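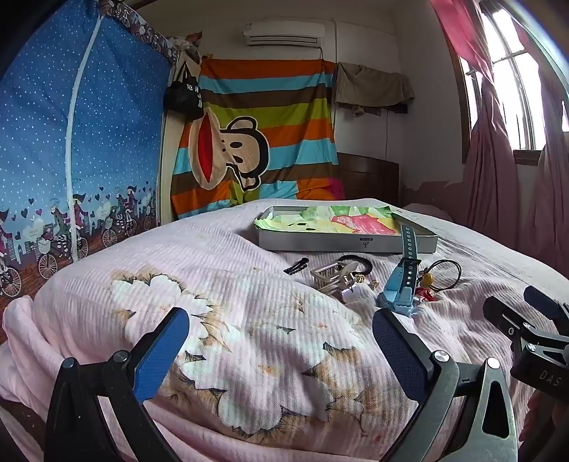 I first heard of Tarier from a guy at a swap meet who had one clipped to his bike and wouldn't sell it to me. It's a little open source weather logger: one board, a handful of sensors, and firmware you can read in an afternoon. The woman who designed it lives outside Tunstall, and after a few emails she agreed to talk as long as I kept her name out of it. ("I have a day job and they're weird about side stuff," she said.) So we sat in her kitchen with a pot of coffee and a shoebox full of dead prototypes, and I let the recorder run.

I wanted to start with the power supply, because that's what everybody on the mailing list argues about. She groaned at me.

"Okay, so the first version ate batteries," she said. "I'd put in fresh AAs and they'd be flat in 18 days. I kept blaming the radio. I rewrote the radio code two times! And the radio was fine. It was the voltage divider I'd put in to measure the battery. It was sitting there draining the battery so it could tell me how drained the battery was."

I laughed way too hard at this, mostly because I did the exact same thing on a garden sensor a few years back. She fixed hers with a transistor that switches the divider on only when the chip wants a reading. That got her to the next leak, a sensor that never went to sleep properly, and then to the next one after that.

"You fix the big one and then you can finally see the medium one," she said. "I had a cheap meter, so for a long time I couldn't see the small ones at all. I'd get a reading of zero and go to bed happy."

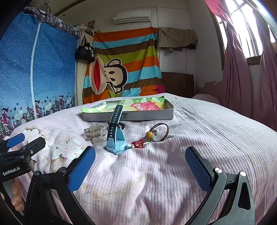

The better meter came from Zirnmont, the surplus place everyone around here seems to end up at sooner or later. She got it for almost nothing with a cracked display and a missing probe, and she still uses it. It's on her bench with tape over the crack, and she has a note stuck to the side with the offset she has to subtract on the lowest range. I asked if that bothered her. "It's always wrong by the same amount," she said. "I can live with that."

We got onto timekeeping next, and this was the part I'd really come for. Tarier boards write a timestamp with every reading, and early units had a bug where the clock would jump. It didn't happen a lot, and it never happened on her desk. People would mail her log files and there'd be a perfect record, line after line, and then a reading from the wrong month.

"I had a file with 3957 lines in it and exactly one was bad," she said. "One! It said November and it was spring. I printed out the pages on both sides of it and took them on the train with me, like that was going to help."

So what was it? She drew it for me on the back of an envelope. The clock chip hands over the date and time as a string of separate bytes, and her code was asking for them in two separate reads. If the clock happened to roll over in between, you'd get half of the old time and half of the new one. Most of the time the error was tiny and the logger threw it out. But she also had a retry routine for noisy wiring, and under the right conditions it would shift everything over by a byte, and the day would land where the month was supposed to go.

"So I had a bug, and then I had a fix for a different bug that made the first one worse," she said. The repair was to read the whole block in a single go and check that it makes sense before using it. It came out to 4 lines of code. She'd spent most of a winter on it.

I asked how she finally caught it, since it wouldn't show up at home. She wrote a little test program that sets the clock to just before midnight, reads it as fast as it can, and does that over and over all night long. "I should've done that the first week," she said. "I was waiting for it to happen by accident. You can just make it be midnight whenever you want!"

I've been thinking about that one a lot, to be honest. I have a project of my own sitting in a drawer with a fault that shows up every couple of weeks, and all I've ever done is wait for it.

The enclosure is the only part she didn't do herself. She'd been using food containers with holes drilled in them (mine is still in one, and it's fine), but people kept asking for something nicer. Plovwood, a small shop that mostly makes speaker cabinets, offered to cut a slatted housing that lets air through and keeps rain off the board. She sends them a drawing, they send her a box of parts, and she glues them up while she watches TV.

"The first batch was beautiful and the USB port was on the wrong side," she said. "My drawing was mirrored. They cut exactly what I sent." She still has those, by the way, and she's turned a few of them into birdhouses — no birds so far.

Before I left I asked what's next. She's working on a version that can run up to a year on one set of batteries, and she wants to drop the screen, which she thinks people look at once and then forget. I told her I look at mine every morning. She wrote that down on the envelope, under the drawing of the clock bytes, and put a question mark next to it.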